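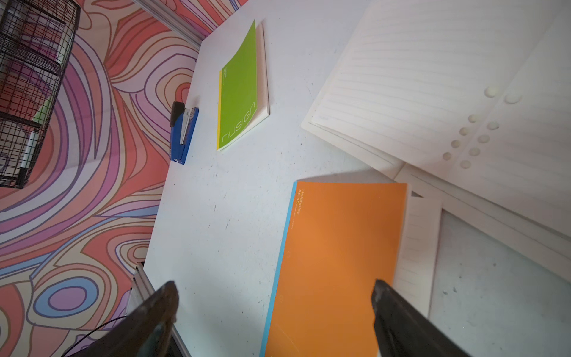 Photo: Gwendolyn Greenberg

How to Set Up a Household Logbook

A household logbook is one notebook where you write down what gets fixed, replaced, cleaned and measured in your home. You can start one in an evening. A small notebook in the A5 range is big enough to write in and small enough to keep in a kitchen drawer.

What you need

A notebook with a stiff or bright cover
A pen that does not bleed through
A ruler
Any receipts and manuals you can find without much searching

Step 1. Number the pages

Write a number in the bottom outside corner of every page. If that feels like too much, number the right-hand pages only. My current book goes to page 106, and numbering it took one cup of coffee. Leave the first 3 pages blank for the index.

Step 2. Divide the book

Do not give every room its own section. I tried that in my first book and the bathroom filled up while the hallway had a single line in it. Use these instead:

Repairs and service visits
Paint, filters, bulbs and sizes
Meter readings

Give repairs half the book. Split the rest evenly between the other two.

Step 3. Write the sizes page first

Walk through the house with the book and a tape measure. Write down the furnace filter size, the bulb base for each fixture, the width of the window blinds and the battery type in each smoke alarm. Include the paint color and the finish if you still have the can. Mine says "Hall – Derkov eggshell, Pale Oat, second shelf in garage."

Step 4. Log each job the same way

Start with the date, then the place, what was done, who did it and what it cost. Keep it to two or three lines. A typical entry:

November. Water heater. Tran Plumbing replaced the relief valve. $100, paid by check. Receipt in envelope.

If you did the job yourself, write down the part number and where you bought it. Add anything you would want to know next time, such as which way the shutoff turns.

Step 5. Take meter readings

Pick one day and stick with it. I read the gas and water meters on the first Monday of the month, before breakfast. Put the reading in one column and the difference from last month in the next. A jump in the water column with no change in habits is worth a look at the toilets.

Step 6. Keep up the index

Each time you start a new subject, add it to the index with its page number. Later entries on the same subject only need the new page number added to the line.

Storing receipts

Tape an envelope inside the back cover. Thermal receipts fade, so copy the amount and the store name into the entry the same day. When the envelope gets thick, move the older ones to a folder and write the folder's location on the envelope.

When the book is full

Copy the sizes page into the new book by hand and check each line as you go. Write the start and end months on the old cover and keep it on the same shelf as the manuals.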